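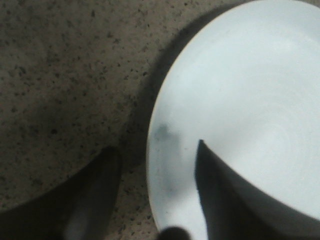 Likari Dual Brake, passenger side

Second brake pedal for driving schools and instructors. Cable type, fits most automatics with a flat floor on the passenger side. Manual cars need the clutch add-on, sold seperately, see Parts.

In the box: pedal and base plate, cable, clamp for the driver's pedal, bolts, floor template, instruction sheet. No wrench. Bring your own.

Updated September 23, 2023 — new clamp, wider jaw. Old clamps still fine, no need to swap unless yours slips on a narrow pedal arm.

Fitting. Take out the passenger mat first. Tape the template down, mark, check under the car before you drill, fuel and brake lines run through there on a lot of small sedans. Base plate down, cable under the carpet edge, clamp last. Leave a little slack. Too tight and the brake drags, you'll smell it. Allow 3 hours for a first install, less once you've done one.

Test in an empty lot with a licensed driver in both seats. Press from the passenger side, let go, make sure the driver's pedal comes all the way back up. Do it again with the engine off.
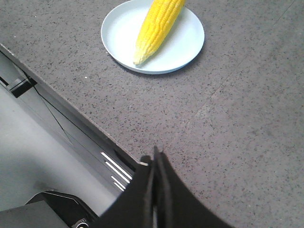
Then check the clamp bolts again after the first week of lessons. They settle. After that every 7 weeks is plenty for a car that's out all day, and look at the cable ends for fraying while your down there.

Shayne McPhee runs these in both of his Lockyer cars: "Went in easy. Pedal feel is a bit soft next to my old rod set, you get used to it. Would like a longer cable."

Longer cable is coming in March. Email Kylie if you want to be on the list.

Colors: black only. The gray is gone.

Warranty 2 years on pedal and plate. Cable not covered, it's a wear part. Keep the receipt. 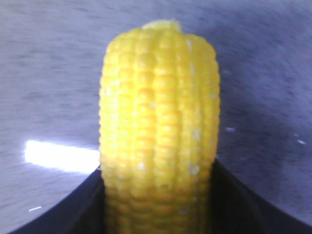
Can I move the kit to another car?

Most people do. You'll want a fresh set of bolts and a new template, and check the cable length against the new car before you pull the old one out.

Shipping — orders in before noon go out same day. Returns unfitted only, in the box, and please put the order number on the outside.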